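## 4.2 Wrist-view comparison of the two grippers in simulation

The second part of the study asks whether a grasping controller tuned with one gripper can be moved to another without retraining. Two end effectors were modelled: the Stengate parallel gripper, on which the controller was first developed, and the Clikarier gripper, which has bulkier fingers and a wider housing. Both were mounted on the same simulated arm and driven by the same Plidik controller, with gains left at the values reported in Section 3.

Each gripper was run through 79 tabletop trials. A trial began with the arm held above a kitchen counter, and the controller was given the name of a target object. The camera was fixed to the wrist and looked past the fingers toward the work surface. No overhead or side view was supplied. Counter material, lighting direction and object placement were drawn anew for every trial, and the same draws were used for both grippers so that results could be compared in pairs.

Stone textures were included on purpose. In earlier tests at the Rutherford laboratory, carried out in August, the object detector performed well on plain counters but lost accuracy where strong veining or long shadows crossed the surface. Figure 6 gives a wrist view of this type. A white mug stands on veined brown marble and casts a shadow longer than itself, while the gripper takes up much of the lower part of the view.

The two grippers failed in different ways. With the Stengate model, most failed trials ended with the fingers closing beside the target, and the detector's estimate of its position was usually at fault. With the Clikarier model, 21 trials were stopped early when the target passed behind the gripper body during the approach and the controller no longer had a valid estimate. Raising the camera on its bracket reduced this loss of view but left less of the fingertips visible at the moment of contact. We therefore kept the original camera height for all results reported below.

A trial was scored as a success only if the object was lifted clear of the counter and held until the end of the run. Partial lifts and grasps that slipped were counted as failures for both grippers.

**Figure 6.** Wrist-camera view from the simulated counter trials, with a mug on a marble surface.

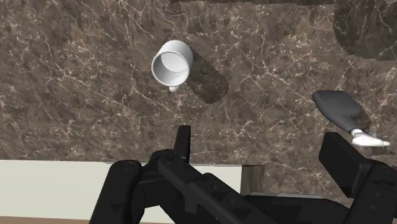 ## 4.3 Effect of camera height on grasp success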